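Bandow opens its automation hall to visitors

28/01/2022

Bandow held an open day at its automation hall, with 160 registered visitors admitted in groups of 19 or fewer. Each group was given a short safety briefing and then a demonstration of the Poltora handling cell, which the company has been developing with the controls supplier Lostidetti.

The demonstration ran for 15 minutes. It covered start-up, homing, a programmed approach at reduced speed and a controlled stop. Purificación Prieto, who leads the Poltora project, explained the control sequence and took questions at the end of each run.

Most of the questions concerned the wrist camera. Prieto said the view turns with the wrist, so the control software has to correct for orientation before it can use the image. At very short range the lens can no longer focus, and the controller then relies on joint position and motor current. Visitors also asked about cycle time. Bandow did not give a figure, saying that the present settings are chosen for testing and will be revised.

A second station dealt with maintenance. Staff from Lostidetti went through the fault log, the procedure for replacing a fingertip and the recalibration that follows it. Recalibration takes nearly three minutes and does not require the cell to be restarted.

Wrist camera views from the hall; the gripper fingers are at the top of the first.
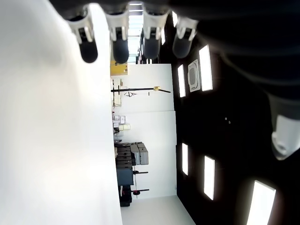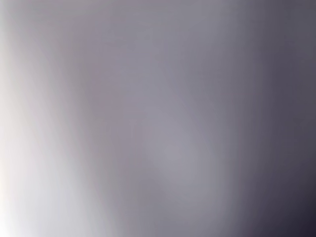 Next visit

The next open day is planned for October and will include the Zarei conveyor line. Registration is through the Bandow visitor desk. Group sizes will stay the same, and closed shoes are required in the hall.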